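4.2 What ends up on the table

I should say up front that I came to this study as a person with a messy table of my own, and I don't think I ever fully shook that off. The interviews in Section 3 were supposed to be about kitchens. We asked people in the Purnwood apartments where they kept their food, where they kept their cleaning things, and how they decided what went where. Almost everyone gave us a tidy answer, and then we looked at their tables.

The table is where the system breaks down. Groceries land there, mail lands there, and so does whatever somebody pulled out from under the sink and meant to put back. Imre Veres, who did most of the coding with me, started calling these things "sitters" in his notes, and the name stuck. A sitter is anything that has a home elsewhere in the apartment and is not in it. We didn't set a minimum time for this. I wanted one at first — Imre talked me out of it, and I think he was right, given how badly our participants remembered when they had put anything down.

By the end we had 944 coded items from eight households. Flat, soft packages gave us the most trouble by a long way. A jar or a can gets picked up and shelved because it stands there looking at you (my words, not a participant's). A packet lies down. It slides under other packets, and it takes up so little room that you can work around it for days. One participant told Angeliki Gavalas that she only found her packets "when I need the whole table," and we heard some version of this in six of the eight homes.

Baskets helped less than I expected. Lakatos and Mabaso, in the Clovonach report, treat an open basket as a halfway stop, a place where things wait before they go to their real shelf. I went in believing that. In our homes the basket was more often parked at the edge of the table while the sitters collected beside it. People told us the basket was "for later." When I asked what later meant, I mostly got a laugh.

The other pattern has to do with mixing. Nobody we talked to said they were happy to keep cleaning supplies with brightly printed packets of other things, and several were pretty firm about it. On the table, though, they ended up side by side all the time. Figure 6 has the kind of grouping we coded as "mixed, flat": a green and white package of wipes with a red packet right up against it, and a dark gray mesh basket standing close by.

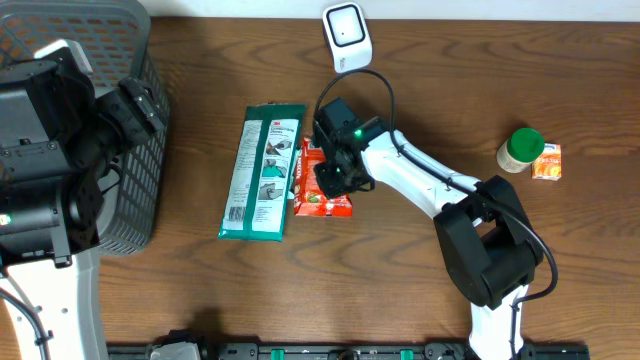
4.3 Sorting by shape or by use

So which rule do people follow when they finally clear the table? We had guessed use, meaning wipes go with sprays and food goes with food. Haoran Tan thought it would be shape, and I owe him lunch. In the first pass people grabbed the flat things together and stacked them, whatever they were for, and only split the stack once they were standing at a cupboard. The stack is easy to carry, which probably explains a lot of it. We come back to the cupboard end of the trip in Section 5, where the Kekia shelf diaries give us a better view of what got put away and what just moved to a different counter.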